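Sim kitchen episodes where the wrist cam sees mostly nothing: keep or toss?

Posted by trira_bench on 2018-07-29

Hi all! I'm fairly new to simulated manipulation (I came over from conveyor sorting, so be gentle) and I've been handed the job of writing the acceptance rules for our sim demos. We render 17 kitchen layouts in Kododeck and log the wrist camera plus joint states. My first pass over 1,414 episodes was fine until I got to the views where the arm swings past the end of a wall and the background just goes black.

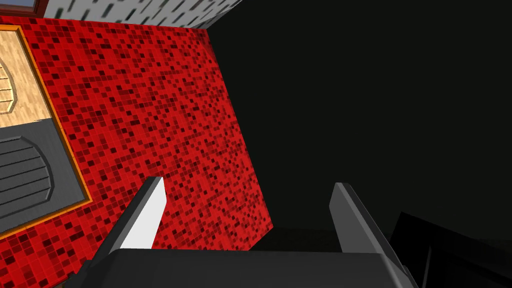 My gut says toss them, but my coworker says I'd be throwing away good approach motion over a cosmetic thing. Is there any accepted practice for this? And do you write the rule per image or per episode? I need something a reviewer can apply without calling me over every time, because right now they call me over every time.

kolico_fan

I'd toss them. Black is black, your model learns nothing from it. We had a rule like that at my old job and it was fine. Might be different for depth though, I never worked with depth.

metwally_night_shift

Please don't toss them yet! I did exactly that on a Metwally cell project and lost a pile of perfectly good reaching motions, and then spent 2 weeks regenerating them (my own fault, I hadn't kept the seeds).

I don't know of a published standard that settles this, so what we ended up with is a house rule. Per episode, never per image. If you drop single images you get jumps in the joint log, and those are much nastier to track down later than an ugly background. We keep the whole episode and put a tag on any stretch where a big part of the view is empty, then whoever trains on it decides whether to mask it. An episode only gets rejected if the target is missing from view for more than 10 consecutive images during the actual grasp. During the approach we let it slide.

Two other things I'd write down while you're at it. First, say which views the rule covers, because our reviewers were applying the wrist rule to the overhead camera and rejecting half the batch. Second, find out why it's black. Could be a missing backdrop, could be a light that never loaded, could be the room simply ending there. A missing asset is a bug report against the layout, and the tag should say so, with the layout number and the seed.

trira_bench

Oh, the per episode thing makes so much sense, thank you! I do have the seeds, phew. Going to start with the tag and see how many layouts it hits before I reject anything.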